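Week 4: Paper, Grain and the Fold

Welcome back! Last week we got through ink and coatings, and a few of you stayed behind to ask why your test booklets cracked along the spine. Good question, and it's pretty much all of today.

Start with grain. When paper is made on a machine, most of the fibers line up in the direction the web is moving. A sheet bends easily along that line and fights you across it. Tear a piece of newspaper both ways and you'll feel it right away (please do this, it's my favorite demo in the whole course).

Three quick tests for grain:
Bend test: roll the sheet over loosely each way, don't crease it. Less push-back means the fold is parallel to the grain.
Tear test: straighter tear, with the grain.
Water test: dampen a small square. It curls into a tube, and the tube runs with the grain. 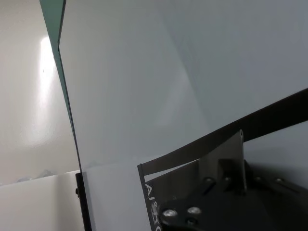 The rule for booklets is simple. Grain runs parallel to the spine. Get it wrong and the pages stand up like a fan, the cover won't lie flat, and a heavy black cover will show white fibers all down the fold.

Scoring comes next. A score is a pressed groove, and the fold closes with the raised ridge on the inside. People get this backward every single year! I did it myself on the Shenoy catalog, a run of 2,822 covers, and had to watch 283 of them go in the bin before we stopped the folder. 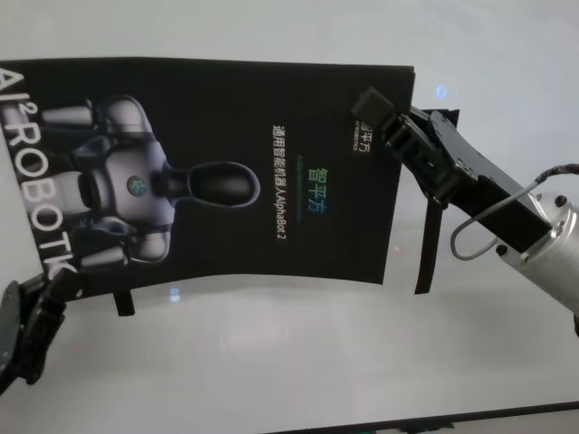 Yamuna Arumugam

Now, creep. Nest enough folded sheets inside each other and the inner pages stick out past the outer ones. On a 16-page booklet in light stock you can usually trim and forget it. On an 83-page job (yes, somebody sent me that page count for saddle stitching) you have a bigger problem: saddle-stitched books need a multiple of four. Add a blank, make it 84, then talk to the binder about whether staples will hold at all. 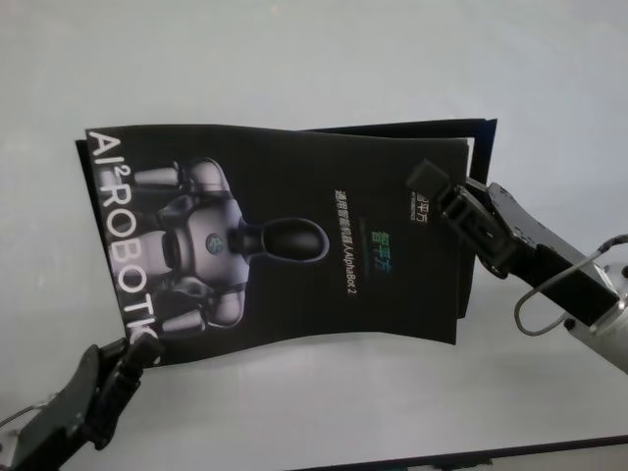 For Friday, bring one folded dummy with the grain marked in pencil on every sheet. Sze-wing Tam has the key to the paper drawers. Read the Dindeck chapter on creasing too, the diagrams are wonderful.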